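Two-arm bench kit with the Plovum picking package, worth it for a small shop?

Forum: Kits and Complete Systems

havelmark
Dec 5, 2018
We have a quote in from Arkholm for their two-arm tabletop kit with the Plovum picking package on top. The job would be sorting mixed cans and small packages for gift crates, low volume, lots of changeovers. Has anyone run this for longer than a demo? The sales sheet is all about payload and reach and says next to nothing about setup time.

benchrat58
We've had one since August. Trossen arms, black extrusion frame, wood top, wrist cameras. Arkholm delivered it assembled except for the arms, which bolt to plates on the frame. It took two of us 5 days to get to a first pick, most of that spent on cable routing and camera setup.

Cans are what we test with as well. The wrist cameras are mounted low, so you always have your own fingers in the corners of the view and you have to plan for that.

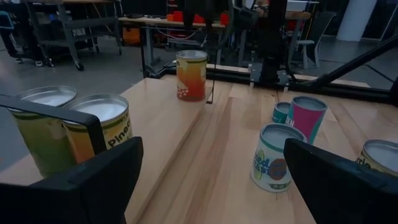 Picking upright cans from a spread-out layout is fine. Once they stand close together the finger width starts to matter. The stock fingers are chunky. Ask Arkholm if they will quote you the slim ones from Schwerdtfeger, because they aren't on the standard list.

torque_and_tea
I'd push back on "fine." We trialed the same package and sent it back. Every time we changed the layout we had to record a new batch of picks. Our total was 1,541 before I was willing to leave it alone, and that was for one product family. If your changeovers are frequent, that's your labor cost right there.

benchrat58
Did you have both arms mounted when you recorded? We got much better results after we moved the pick area toward the middle so either arm could get to it. 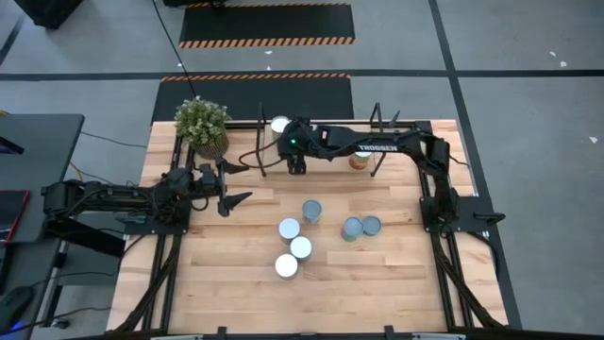 Both arms over the table, cans in the middle, plant in the corner.

torque_and_tea
Both mounted, yes. Pick area was off to the right because that's where our tray was. Could be part of it. I still don't think a buyer should have to find that out alone. The manual has half a page on layout.

O. Nolte
Ottmar Nolte here, I do integration work for Havow and we resell this kit, so weigh my answer accordingly. The half page is a fair complaint. We give customers our own layout notes and I can send them to anyone who asks, bought from us or not.

On the finger question, I would not change them before trying short cans. Tall cans forgive a lot. Tuna cans show you whether your grip height and closing force are set right.

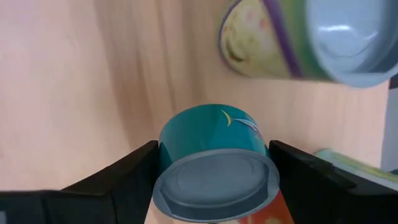

Tuna can between the stock fingers, wrist camera view.

havelmark
Thanks, that helps. We do have tuna in two of the crates. How does it handle a can lying on its side?

benchrat58
Depends which way it points. Across the fingers, no. Along them, usually. We stand them up by hand before a run.

torque_and_tea
So you have a person standing next to the robot setting up cans. At that point I'd have the person fill the crate.

benchrat58
One person, a few minutes per run, then they go do something else. It works for us. I never said it would work for you.

Arne Sperling
Question for Ottmar: does the Plovum license cover both arms or is it per arm? Our quote has it listed twice.

O. Nolte
Per workcell. If it's on there twice, ask them to correct it.

havelmark
Just checked ours and it's listed twice too. Going back to Arkholm on that, and I'll ask for a price on the slim fingers at the same time.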